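Corimora Opens Its Collection of Suturing Demonstrations

Release planned after 2,000 attempts at something surgeons learn on a Sunday afternoon with a banana

GORGATE, 19 July 2020 - Corimora said today that it will share its growing set of suturing demonstrations with outside research groups, on the theory that other people's learning systems deserve to be confused by the same knots.

The collection, known in the lab as Skukham, holds 2,000 recorded demonstrations of stitching and knot tying. In each one, a person at a console drives the surgical instruments while small cameras near the instrument tips record the work up close. The software then studies the recordings and tries to guess what the person would have done next. Its early guesses were bold.

Work began in April with a plan to gather 50 demonstrations and go home early. That number did not last the month.
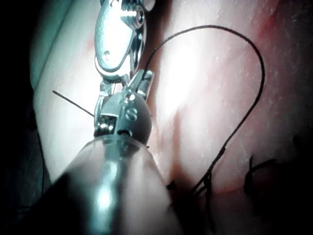

Thread is the reason. A needle keeps its shape and goes where it is sent. A suture goes where it likes, and a learning system that has only watched tidy examples has no idea what to do when it wanders. So the Skukham recordings keep the awkward parts: black thread looping high over the tissue, dark strands crossing beside the instrument shaft, bright light washing out the surface in the middle. Corimora's operators were told to work at their normal pace and to stop apologizing into the microphone.

Each demonstration is labeled by stage, from picking up the needle to trimming the tails. Bad attempts are labeled too. An early version of the set left them out, and the system trained on it handled dropped thread by carrying on proudly without any.

"We asked our operators for perfect stitches and they gave us perfect stitches," said Dindo Dalisay, who leads data collection at Corimora. "Then we had to ask them, politely, to get into trouble and show us how they got out. They were much better at that than they had let on."

Operators now work in short sessions and take turns. The company tried longer ones, and found that the system was learning, with great accuracy, how people tie knots when they want lunch.
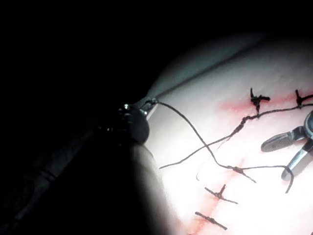 Barrios, which has been testing a portion of the recordings on its own software, wrote back that the second throw of a knot is still where its system loses its nerve, and asked for more examples that begin with the thread already in a mess. Corimora has agreed to supply them - the request was not considered difficult.

The first release will contain 1,000 demonstrations, with stage labels and operator notes. The remainder will follow once the labels have been checked by a second reader. Spelling in the operator notes has been left alone.

Research groups can apply through Corimora's office in Gorgate. Applicants should say what they plan to train and how they plan to test it. Replies will be sent within 7 working days, except to groups that ask whether the system is ready to operate on anyone. Those will be answered the same day, and the answer is no.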